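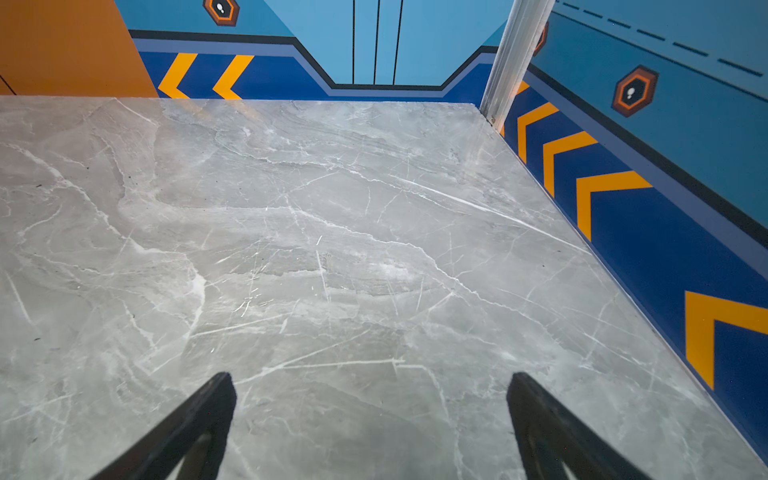

Teaching a Gripper to Change Batteries: Gathering Demonstrations for a Small Manipulation Policy

Final report, Robot Learning Project Course
Delphine Boateng
Wednesday, May 8, 2019

Background

When I signed up for this project in March I had a fairly grand plan, which was to train a policy that could service any small household gadget you put in front of it. My advisor listened very kindly and then asked me how many examples I thought that would need, and by the end of that conversation the plan had shrunk to one family of objects, battery-powered remote controls, and to the job of collecting good demonstrations of them. I am glad it did! Collecting the data ended up being the larger part of the semester, and it is the part I learned the most from, so most of this report is about that.

The work was done in the cell we call Grolness, on the bench with the marble-patterned top. Recording and playback ran on Gunura, the logging program left to us by last year's group, and the training was done with a small imitation learning package called Dunne. I changed very little in either of them, apart from adding a field for notes and fixing the way Gunura named its folders (it used to overwrite the last session if you restarted it too quickly, and I lost an afternoon to that before I understood what was going on).

How the examples were collected

Each example is one attempt at one step of the job, driven by a person by hand controller while the wrist camera and the joint positions are saved together. I split the job into 3 steps: taking the cover off, lifting a battery out, and putting a battery in. At first I tried to record the whole thing from start to finish, but those recordings were long and tiring to make, and one slip near the end meant throwing away a lot of perfectly nice driving. Shorter pieces were much kinder to everybody, and they were easier to label too.

Before every attempt the driver moved the remote to a new spot and turned it a bit. We were also supposed to vary the height the arm started from, and I will admit that we were better about this in the mornings than late in the day. You can see it if you plot the starting positions, where the afternoon sessions sit in a tight little clump. If I were starting over I would have Gunura pick the starting position for us. 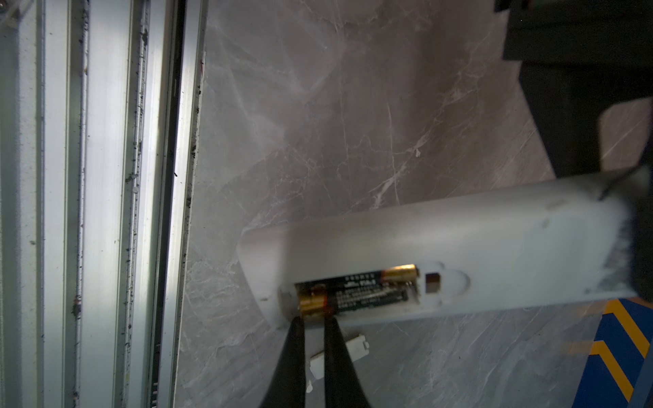
Figure 1. Wrist camera view during work on the battery compartment, with the cover off and two AA batteries in place.

The battery steps were a good deal harder to drive than I expected. The fingertips have to get down to the end of the cell without pushing the whole remote across the bench, and from the wrist camera it is difficult to judge how far above the plastic you are. My early attempts have a lot of hovering in them, where I come down, lose my nerve, go back up and come down again. I kept some of these on purpose, thinking that the policy ought to see what a correction looks like, but the long hesitations I trimmed.

Sorting and labeling

In total we saved 1,665 attempts. Each one was marked as good, usable or discard, and 2 of us labeled the first batch separately so that we could compare. We disagreed most often about "usable," which my labeling partner took to mean "the battery ended up in the right place" and I took to mean "I would want a robot to do it this way." We talked it over, wrote down a rule that paid attention to the path as well as the ending, and went back through the whole first batch with the rule beside us. It was slow, but the labels after that were far steadier.

Results so far

With the good and usable attempts together, the cover policy finished its step in almost 70 percent of test runs. Removing a battery was clearly weaker, and inserting one is not yet something I would want to show a visitor. The usual failure in removal is that the fingers close a little too early and slide off the end of the cell. I suspect this comes from my own hovering, and a model trained without my first sessions did look more decided in its movements, though I ran out of time to test it properly.

Whoever continues this is very welcome to the full set, which is stored under the project name Ason together with the labeling rule and my session notes. I would begin with more insertion attempts, and I would ask a few new drivers to take a turn, as almost everything in there at the moment moves the way I do.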